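Can a Robot Learn Without Leaving the Computer?

Hi! I work at a robot lab called Findivell, and the question I get most from kids is "So do you have a robot that cleans your room?" (No. My room is a disaster.) The second question is a much better one, and it goes like this: how does a robot learn to do something it has never done before?

I've spent a huge part of the last year on exactly that, so get comfy, because I'm going to tell you what we tried and what we found out. Some of it went great. Some of it was pretty embarrassing!

Start with your own hand

Pick up a pencil. Did you think about it? Probably not. Your eyes found the pencil, your arm went out, and your fingers closed just hard enough. If the pencil rolled a little, you fixed it without even noticing.

When you were a baby you couldn't do that. You swatted at things and missed. You grabbed your own foot instead of the toy. You did it over and over, thousands of times, and little by little your brain got good at grabbing. That's practice, and robots can learn from practice too. There's just one big problem with it.

Real robots are slow, and they break

Suppose I want my robot to practice picking up a block. It reaches, it misses, it knocks the block onto the floor. Now a person (me) has to get up, find the block under the desk, and put it back. Then the robot tries again and knocks it off again. My record is 60 trips under the desk in one day. My knees were not happy.

Robots get worn out too, in their own way. Motors heat up and little parts come loose. If a robot makes a really bad guess, it can bonk its own fingers into the table, and new fingers cost money.

So we let the robot practice in a simulation instead. You already know what a simulation is if you've ever played a racing game. The car on the screen isn't real, but somebody wrote rules for how it speeds up, how it turns, and what happens when it hits a wall. Our simulation is called Zunosach, and its rules are about blocks and panels and fingers. How heavy is this piece? How slippery is that one? What happens when one bumps the other? The computer works out the answers again and again, many times for every second that goes by in its little world.

And nobody has to crawl under a desk! When a block falls, we press a key and everything pops back to where it started.

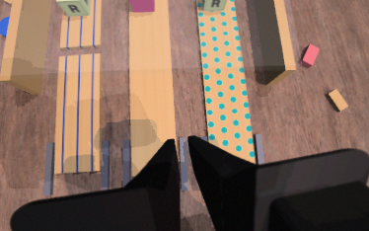 The very best part is that we can make copies. With one real robot, you get one try at a time. In Zunosach we run 11 practice worlds side by side, each with its own robot, all making different mistakes at the same moment. What one robot learns gets shared with all the others. Imagine if you and ten friends each practiced a different part of a song, and at the end of the day all of you could play the whole thing. I would have loved that in piano lessons.

How do you tell a robot "good job"?

You can't give a robot a cookie. We give it points.

Say the job is to move a block to a certain spot. Getting closer to the block earns a little. Touching it gently earns a bit more. Setting it down in the right place earns the most. Every time the robot finishes a try, the computer looks at the score and makes tiny changes to the robot's program, so that the moves that got points become more likely next time.

Picking the points is harder than it sounds. At first we gave points for being close to the block, and guess what our robot did? It parked its fingers right beside the block and stayed there, scooping up points forever. It never picked anything up! I was so annoyed. But it did exactly what I'd asked, and what I'd asked was silly. We changed the rules so that just hanging around stopped paying.

Try this with a friend. Make up a points game for cleaning up a pile of toys, then let your friend hunt for a sneaky way to win without cleaning up anything. I bet they find one.

The trouble with pretend worlds

Okay, so the robot practices in the simulation, gets really good, and then we put what it learned into a real robot, and it works perfectly. Right?

Nope!

The first time we tried this, the real robot reached out very confidently and closed its fingers on empty air. The block was right there next to them. It looked like somebody trying to catch a ball with their eyes shut.

Scientists have a name for this. They call it the "reality gap," which means the difference between the pretend world and the real one. A simulation is never exactly right. Maybe the real table is a tiny bit more slippery. Maybe the light in the room is yellower in the afternoon. Our robot had learned every little detail of its pretend world by heart, and when the details changed, it got lost.

It's a bit like learning to ride a bike only in your own driveway. You know every bump. Then you go to the park, there's gravel, and whoa!

Mixing everything up

Our big idea, the thing our study was really about, was to stop the robot from learning one world by heart. We did it by changing the world every single time it practiced.

We called this version Nelent, and it works like a giant shuffle button. Before each try, Nelent changes things. It can swap a plain surface for one with stripes or dots. It can make the blocks pink or green or tan, turn them at funny angles, and slide the light over so the shadows land somewhere new. It can also change things you couldn't see even if you looked hard, like how heavy a block is or how much it slides.

Some of the worlds it makes look pretty goofy. That's fine! If the robot has practiced with stripes and dots and weird shadows, then the real room is just one more strange place, and by then it's used to strange places.

The grown-up name for this is "domain randomization." It's a mouthful. I call it the shuffle.

Was it better? We had a test

You can't just say your idea works because you like it. (I really liked mine, so I had to be extra careful.) We needed a fair test.

We trained 2 robot programs. The first one practiced in the same pretend world every time, with no changes at all. The second one practiced with the shuffle. Everything else had to stay the same: the same job, the same points, the same amount of practice. If we had let the shuffle program practice longer, we wouldn't know whether the shuffle helped or the extra practice did.

Then we put each program into our real robot and gave it 8 jobs to do with real blocks. We set the blocks out the same way for both. And we asked a helper from another team to keep score without telling them which program was running, so they couldn't root for one by accident.

The program with no shuffle finished only 2 of the jobs. The one with the shuffle finished all but one! I did a little dance in the hallway and somebody saw me.

The job it couldn't do was picking up a block that was leaning against a wall. It kept pushing the block along the wall instead of getting its fingers around it. We think we never gave it enough leaning blocks to practice on, so we've added a lot more of those, and we're going to run that test again in July.

Things we still don't know

Eight jobs isn't very many. If you flipped a coin eight times, you could get a funny-looking answer just by luck. We want to try a much longer list before we feel really sure.

We also don't know how much shuffling is best. Too little, and the robot memorizes. Too much, and it has a terrible time learning anything, because every try is so different from the last one. We saw that happen once when I turned everything up as high as it would go. The poor robot just waved around for hours. Somewhere in the middle there's a good amount, and we're still hunting for it.

And squishy things! Blocks are stiff, so they're pretty easy to simulate. A sock is awful. It folds and flops and bunches up, and the computer has to keep track of every wrinkle. Another group down the hall has a project called Adomaitis that is all about cloth, and I go over there when I want to feel better about my blocks.

Try the shuffle yourself

Get a cup and some crumpled paper balls. Stand in one spot and toss paper balls at the cup until you're good at it. Now move the cup somewhere new. How did you do?

Next, have a friend practice in a different way, with the cup in a new place for every toss. When you've both had the same number of tosses, put the cup in a spot neither of you has tried and see who gets more in. Write down your scores, and try it again another day in case one of you just got lucky.

It might come out like our test and it might not. People aren't robots, and I'd love to know either way!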